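Herari opens hand-demonstration floor at Disley site

Herari has begun recording household tasks by hand at its Disley site, using hand-held grippers in place of a full robot. The company said the recordings will be used to train Staletti, its two-armed home robot, which is due to start trials with customers in June.

Operators hold one gripper in each hand and do the task the way they would at home. The grippers close like the ones on the robot, and the patterned cubes mounted on them let the software work out where each hand is and which way it is turned. Until this spring all of Herari's training data came from remote control, with an operator moving the robot's arms from a separate station. That work will go on, but on a smaller scale.

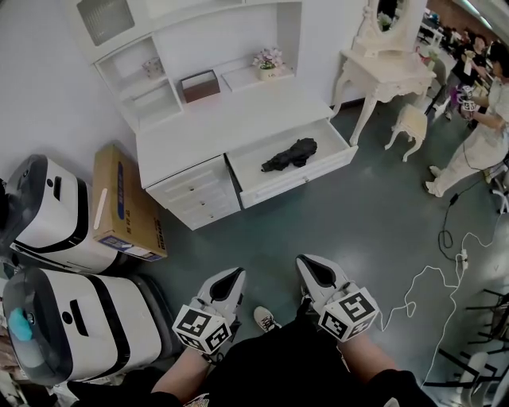
Home Robotics

The Disley floor is furnished with bedroom and living room pieces, among them a white desk with drawers and shelves and a vanity table with a mirror and stool. Drawer tasks come first on the list. Operators open a drawer, put in or take out a soft item such as a piece of clothing, and close it again. Tidying shelves and moving small boxes will follow.

Herari has 16 operators trained on the grippers and plans to record 4,000 demonstrations in the first phase. It had collected 1,000 by remote control over the whole of the previous year. A new operator needs 3 days of training before any recordings are kept, compared with several weeks at the remote station.

Recordings are checked by Berrada, a software supplier that has worked with Herari on earlier projects. Runs in which the cubes are hidden from view for too long are thrown out and repeated. Berrada also marks the start and end of each task before the files go to the training team.

The company said soft items remain the hardest part of the work. Cloth folds differently each time it is picked up, and remote operators often found it slow to handle without a sense of touch. Results from the first phase will be compared with the remote-control recordings before Herari decides whether to add kitchen tasks.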